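Bin-picking cell, Erkham: looking after the arm and the gripper

Gallery updated 30 October 2022

The cell at our Erkham workshop picks loose blocks out of a grey bin and is used to try out gripper fingers before they go to Requena. These notes cover the upkeep we do between runs. The last full service was in February, at 1448 hours.

Most stoppages on this cell come from the cables at the wrist. They get pulled each time the arm reaches for a far corner, so we check them before anything else.

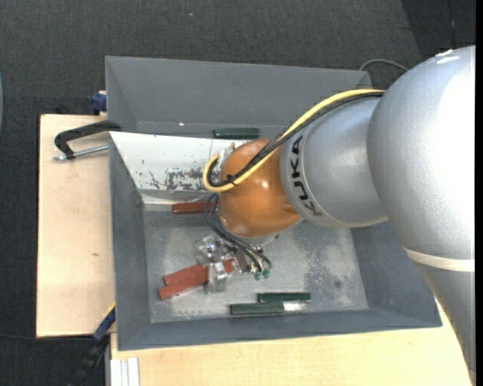 How often should the cable tie at the wrist be changed?
Every 60 hours of running, or sooner if the cables have started to slide under it. Cut the old tie off with flush cutters, and leave enough slack for the last joint to turn both ways.

KUKA arm over the bin, with the yellow cable and the black bundle looped together at the wrist. The thin dark cables hanging under the loop are the ones to watch for rubbing.

The clear finger is down over the red blocks. Wipe the fingers with a soft cloth and no solvent. We had one set from Ernex go cloudy after 67 hours and blamed the cleaner.

Clamps hold the bin to the wooden worktops. Go round them by hand before the first run. If the bin has shifted, run the Drusteleo calibration again from step one.

Scuffs on the bin floor are left alone unless the picking rate drops. Our limit is 78 per cent, and below that the bin is swapped.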